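Assembly board

An assembly board (also peg-and-gear board, task board or, in older catalogues, fitting board) is a flat board on which a small number of loose parts are to be put together or set in their proper places. The parts are usually pegs, discs, gears and plates with holes in them. Boards are found in nurseries, training workshops, hand therapy rooms and laboratories, and are regarded in all of these as easy by whoever is watching.
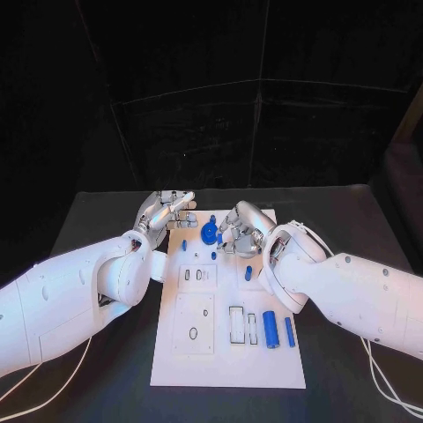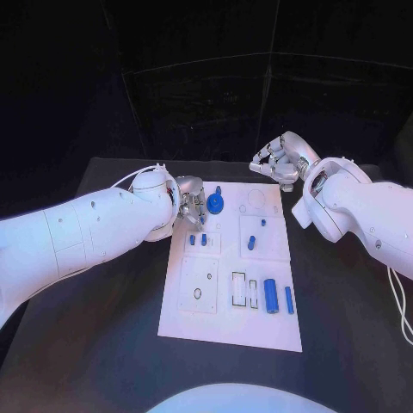

White board with blue parts, laid on a dark grey tabletop.

Design

The base is a plain sheet, most often white or pale grey, with parts in a single strong colour so that they can be found again. Blue is common. Red was popular for a time and went out of favour with teachers, who found that small red parts were the ones most often taken home.

Many boards carry printed outlines showing where the larger pieces belong. Opinion is divided on these. The Ulosholm school of board design holds that an outline spares the beginner needless misery, while its opponents hold that needless misery is the point of the exercise. Some makers settle the matter by printing the outline on one side only and leaving the owner to quarrel with himself.

Raised plates with holes or slots hold the pegs upright. The fit between peg and hole is the chief measure of difficulty. A generous hole accepts a peg from almost any angle. A tight one accepts it from exactly one, and will let the peg lean in a way that looks finished until somebody brushes the table.

Parts

Pegs are short, upright and fond of rolling under furniture. They may be sold in several heights, with the difference between two neighbouring heights just small enough to be missed. Gears and other round parts commonly have a raised hub in the middle, which gives the fingers something to hold. Cylinders serve as posts or spacers. Plates come last in most parts lists and are generally the first thing needed.

Use

The usual order of work is plates, then pegs, then anything that sits on a peg. Working in the opposite order is possible and has been tried by every class on record. Timed versions exist. The Ikivix set, sold with a card of 100 graded tasks, allows four minutes for the opening task, a limit that its own instruction leaflet takes longer than that to explain.

In her survey of bench exercises, Kavitha Kurup lists 433 boards held by schools and training centres and records that more than 100 were missing at least one peg. Replacement pegs were available for the Alva board but were supplied in a slightly different blue, a change the makers described as an improvement.

Storage

Boards are best kept flat. Sernura supplied its early models in a drawstring bag, from which the parts emerged in a heap; later models had a fitted tray with three compartments for four kinds of part. Pegs stored with gears tend to lodge in the teeth and should be looked for there before new ones are ordered.

See also
Pegboard
Shape sorter
Gear train
Dexterity test
Jigsaw puzzle

Categories: Educational toys | Workshop training | Manual skills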